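Household Storage and Floor Clutter in Small Rental Apartments
Project report, Housing and Interiors module
Supervisor: Dörte Kasten

1. Background

Small rental apartments usually come with fixed kitchen cabinets and one closet. Everything else a tenant owns has to be stored in furniture the tenant brings. Earlier student work in this module dealt with total storage volume. It did not ask where items are kept between uses, or how far they are from the place where they are used. The present project covers that second question for one group of goods, packaged food and small household supplies.

The study building is the Sinine block, a four-story rental building with apartments of one or two rooms. Floor plans were supplied by the building office. The living room and kitchen share one space in every plan, and the only full-height closet is next to the front door.

2. Method

Tenants were asked to keep a storage log during March. Each entry recorded an item, the place it was taken from, the place it was used, and the place it was put down afterward. Tenants were not asked to tidy up or to change their habits. The log sheet was tested on one household first, and the column for time of day was dropped after the test; it was left empty too often to be useful.

The logs produced 194 usable entries. Entries with no return place were excluded, as were entries for clothing and bedding. Storage places were sorted into four classes: closed cabinet, open shelf, table surface, and floor level. Floor level includes any open container standing on the floor or on a mat.

Walking distances were taken from the floor plans with a scale ruler, measured along the shortest free path. Furniture positions were sketched by the tenants. The sketches were not to scale, so distances inside the living area are less reliable than those between rooms.

3. Observations

Closed cabinets were the most frequent starting place for cooking ingredients. Snacks, drinks and paper goods followed a different pattern. They left the cabinet once, usually after shopping, and then stayed in the living area until used up. The return place was most often a table surface or an open container at floor level.

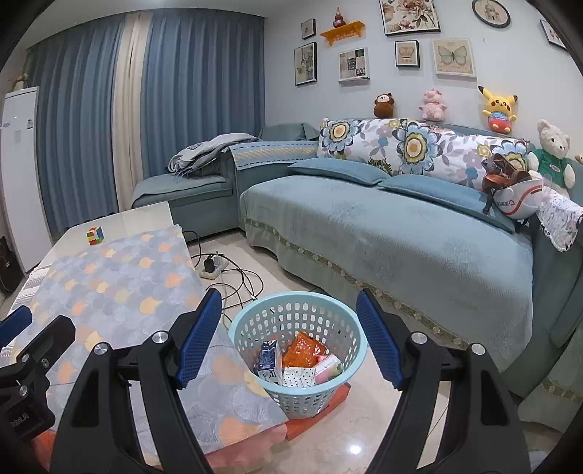 Open containers had one clear advantage in the logs. An item taken from a container was normally returned to the same container, while an item taken from a table surface was often logged next in a different room. This held in both apartment types. The effect was weaker where the table stood within reach of the kitchen counter.

The main drawback of floor-level storage is the loss of free floor. In the smaller plan, the path between the seating area and the balcony door is narrow, and two tenants drew a container directly on this path. Both noted that it had to be moved for cleaning. A second drawback is depth. Items at the bottom of a container are hidden by those on top, and the logs include several duplicate purchases.

4. Comparison of storage products

Two products were compared on paper with the containers already in use. The Dastel is a narrow rolling cart with open tiers. The Fesosen is a wall rail with hanging bins. The cart takes up little floor and keeps contents visible, but needs a gap beside existing furniture. The rail frees the floor completely. It requires drilling, and the lease for the Sinine block allows this only with written permission.

5. Limits

The logs were self-reported, and entries became shorter toward the end of the month. Guests and children were not logged separately. Rawat's method for weighting entries by item size was considered and set aside, as package sizes had not been recorded.

6. Recommendations

For the smaller plan, a rolling cart beside the sofa is recommended in place of a floor container on the balcony path. For the larger plan, no change of product is needed, though a shallower container would reduce hidden items. A follow-up study should record package size and use measured furniture positions. The blank log sheet and the marked floor plans are attached as appendices A and B.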